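Wir verwenden Cookies, um unsere Seite für euch zu verbessern. Mehr dazu in der Datenschutzerklärung. Einstellungen | Einverstanden

Vereinsleben > Protokolle

Protokoll der Mitgliederversammlung des Nachbarschaftschors Korel 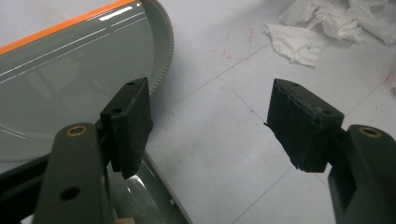
Durchsichtiger runder Kunststoffdeckel auf weißem Boden

19. Januar 2024, Beginn kurz nach halb acht, Probenraum im Hinterhaus
Leitung und Protokoll: Blagoje Bošković

TOP 1 Begrüßung
Blagoje begrüßt alle herzlich und freut sich riesig über den vollen Raum, gerade nach der langen Weihnachtspause! Die Tagesordnung wird ohne Änderung angenommen, das Protokoll der letzten Sitzung ebenfalls. Zum Einsingen gab es den Kanon aus dem Herbst, diesmal wirklich vierstimmig bis zum Schluss.

TOP 2 Rückblick Winterkonzert
Was für ein Abend! 194 Gäste, so viele wie noch nie, und bei der Zugabe hat die halbe Kirche mitgesungen. Besonders gelobt wurden der Alt (endlich laut genug, Zitat aus dem Bass) und das neue Arrangement von Dumitrescu mit dem langen Bordun am Anfang. Kritik gab es am Umbau vor der Pause, der sich gezogen hat. Die Podeste werden beim nächsten Mal vorher aufgebaut. Die Aufnahme vom Konzert ist geschnitten und kann bei Blagoje angehört werden, zwei Stücke kommen auf die Webseite.

TOP 3 Programm Frühjahr
Das Konzert im März steht! Gesungen wird im Saal Tridgate, der Vertrag ist unterschrieben. Bestuhlt sind dort 111 Plätze, deshalb singen wir das Programm zweimal am selben Tag, nachmittags und abends.
Zur Auswahl der Stücke wurde lebhaft diskutiert. Fest im Programm sind der Zyklus von Brastetti (alle Sätze, auch der fünfte!), die drei Volkslieder in den neuen Sätzen und als Schluss das Abendlied. Über das Madrigal wird nach der dritten Probe entschieden. Der Tenor wünscht sich dafür eine eigene Stimmprobe und bekommt sie auch.
Auswendig gesungen werden nur die Volkslieder.

TOP 4 Noten
Die Noten für Brastetti sind bestellt, 84 Euro inklusive Versand. Bitte nur mit Bleistift hineinschreiben, wir wollen sie im nächsten Jahr weitergeben. Wer noch Mappen vom Winterkonzert zu Hause hat, bringt sie zur nächsten Probe mit. Es fehlen vor allem Sopranmappen.

TOP 5 Probenwochenende
Einstimmig beschlossen: Wir fahren wieder! Die Stimmung bei diesem Punkt war großartig, einige haben schon die Zimmer verteilt, bevor das Haus überhaupt gebucht war. Blagoje fragt zwei Häuser an und schickt die Termine per Rundmail. Der Wunsch nach einer längeren Mittagspause wurde aufgenommen, der Wunsch nach weniger Einsingen vor dem Frühstück auch (Antwort der Chorleitung steht aus).

TOP 6 Verschiedenes
- Das Klavier wird vor der nächsten Probe gestimmt. Das tiefe D war im Dezember nicht mehr zu überhören.
- Neue Stimmen sind in allen Lagen willkommen, im Bass ganz besonders. Schnuppern geht jederzeit, Vorsingen gibt es bei uns nicht.
- Schwarze Kleidung mit einem farbigen Teil bleibt, die Farbe für März ist Grün.
- Für das Büfett nach dem Abendkonzert hängt eine Liste an der Tür. Suppe ist schon dreimal zugesagt, Brot fehlt noch.

Ende der Sitzung um Viertel nach neun, danach wurde noch das Abendlied gesungen.

Für das Protokoll: Blagoje Bošković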